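双腕作業における故障と安全 講義ノート 第9回
2021年11月 配布資料

今回のテーマ

前回は一本の腕の把持の失敗を扱いました。今回は二本の腕が同じ机の上で作業するときに起きる失敗を扱います。材料は、Standale実習室で10月に起きた保護停止の記録です。作業は「南京錠の開錠」で、片方の腕が錠の本体を押さえ、もう片方の腕が鍵を回します。制御ソフトはLo、記録用のソフトはOlumを使いました。

1. 何が起きたか

試行342で、左右の腕のグリッパ同士が接触し、保護停止が働きました。人のけがはありません。指先の部品に小さな欠けができ、交換しました。

ログを読むと、次の順序がわかります。
・左腕が錠をつかもうとしたが、指が本体の上をすべった。
・錠が机の上で動き、右腕の方へ寄った。
・左腕は錠を追って、予定の領域の外へ出た。
・右腕は前の目標位置のまま下降した。
・接触力がしきい値をこえ、両腕が停止した。

停止の機能そのものは設計どおりに働いています。問題は、停止が必要になるまで二本の腕が互いの位置を考慮していなかったことです。

2. 原因の分類

故障を分析するとき、「直接の原因」と「背景の原因」を分けて書いてください。学生のレポートでは、この二つがよく混ざっています。

直接の原因は、目標位置の更新のずれです。左腕は手首カメラの画像で目標を更新しましたが、右腕は試行の最初に得た位置を使い続けました。

背景の原因は二つ考えられます。一つは机の表面です。磨かれた面の上では、小さい金属の物体は弱い力でも動きます。もう一つは見え方です。暗い色の石の面に暗い色の錠を置くと、輪郭の検出が不安定になります。面に白い筋の模様があると、金属のつると間違えることもあります。Olumの記録では、保護停止の前にも検出の信頼度が何度か下がっていましたが、警告を出す設定になっていませんでした。

3. 手首カメラの死角

手首カメラは、自分の指と相手の腕によって視野をさえぎられます。錠が複数あるときは、見えている部分だけで個数や向きを決めてはいけません。次の図では、手前の指の後ろに青い錠の本体の一部がかくれています。相手のグリッパの上側の指の後ろにも青い錠があり、三角形の穴を通して見えています。中央の小さい黒い錠には鍵がささっていて、そのすぐ右に相手の指先があります。この距離でどちらの腕を先に動かすかを、各自で考えてください。 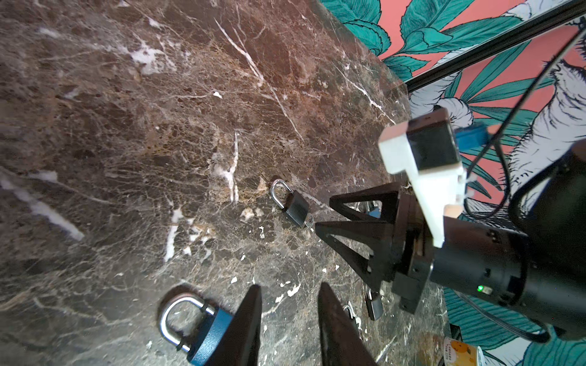 4. 再開の手順

保護停止の後、すぐに再開ボタンを押さないこと。手順は次のとおりです。
(1) 非常停止を押し、表示が停止状態であることを確認する。
(2) Olumの記録を保存し、試行番号をノートに書く。
(3) 腕を低速の手動モードにして、一本ずつ離す。二本を同時に動かしてはいけない。
(4) 指先、取付部のねじ、ケーブルを目で点検する。
(5) 机の上の破片を取り除く。
(6) 対象物を置き直し、両腕の目標位置を新しく取得する。
(7) 低速で一回試し、問題がなければ通常の速度に戻す。

5. 対策として変更したこと

Loの設定に、両腕の共有領域の排他制御を加えました。一方の腕が共有領域にいる間、他方は領域の外で待ちます。作業時間は長くなりますが、この実習では速さを評価しません。また、信頼度が下がったときは、動作を止めて画像を取り直すようにしました。

課題

試行342の記録を読み、直接の原因と背景の原因を自分の言葉で書きなさい。さらに、排他制御だけでは防ぐことができない接触の例を一つあげ、その対策を説明しなさい。提出先はKarkportの課題フォルダです。図を使う場合は、腕の左右を必ず書いてください。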